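Do vacuum storage bags and clear zip bags really keep moths out of wool blankets?

Posted in Home & Laundry, Mar 27, 2026

Imogen Mapplebeck

I have a stack of wool blankets that belonged to my aunt, plus two sweaters I'd be upset to lose. In January I found a small hole in one of the sweaters, and then a second hole, and I've been suspicious of every closet in the house ever since. The guy at the Drokdale home store told me to buy cedar blocks and a set of clear bags and I'd be fine for life. I bought neither. He also told me the blocks never wear out, which made me wonder about the rest of it.

What I want to know is whether sealing the blankets up does anything if there are already eggs in the wool. And does cedar work, or does it only smell nice? I'd prefer not to use mothballs. I grew up with them and I can still smell them.

Grusden

Cedar works great, we've used it for years and never had a moth. Lavender too. Just toss a few sachets in and you're good.

Henk Claeys

I'd ask the poster above how many moths they had before the cedar. Plenty of people have never had a moth and also never owned a cedar block.

From what I've read and tried, fresh cedar oil may bother very young larvae in a tight space, and that's as far as I'd go. It doesn't do much to older larvae, and the smell fades. Sanding the blocks brings some of it back. Lavender I'd treat as perfume.

Your first point is the one that matters. If eggs are in the blanket and you zip it up, you have a zipped bag with eggs in it. A bag keeps new moths from getting to the wool. It does nothing about the ones you packed. 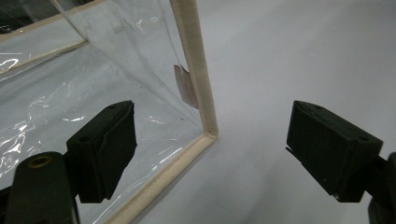
So clean first, and check the care tags before you do anything hot or wet. Dry cleaning kills all stages. For what can't be cleaned, freezing is the usual advice: seal the piece in plastic, squeeze the air out, and leave it in a freezer at 0°F for at least a week. I do 9 days, mostly out of distrust of my freezer. Let it come back to room temperature before you open it or you'll get condensation on the wool.

After that, almost any bag that closes completely will do. Look at the zipper ends. A lot of the cheap ones stop short of the corner and leave a gap a larva could stroll through. I had a set of 3 from Bravico with that problem and ended up taping them. Vacuum bags seal better, but I don't like wool crushed flat for a year, and mine slowly let the air back in anyway.

Also vacuum the closet, including the baseboards and the carpet edge. Sticky pheromone traps only catch males. They tell you whether you have a problem, they don't fix it, whatever the box says.

Rajput

Agree on freezing, but a kitchen freezer that gets opened all day may not stay cold enough. Put a thermometer in it. Mine was set to 0 and was reading 9.

I'd also want to know if those holes are even moths. Carpet beetles do the same damage and pheromone traps for clothes moths won't catch them. Look for little bristly shed skins along the seams. And one hole near the hem could just be a belt buckle.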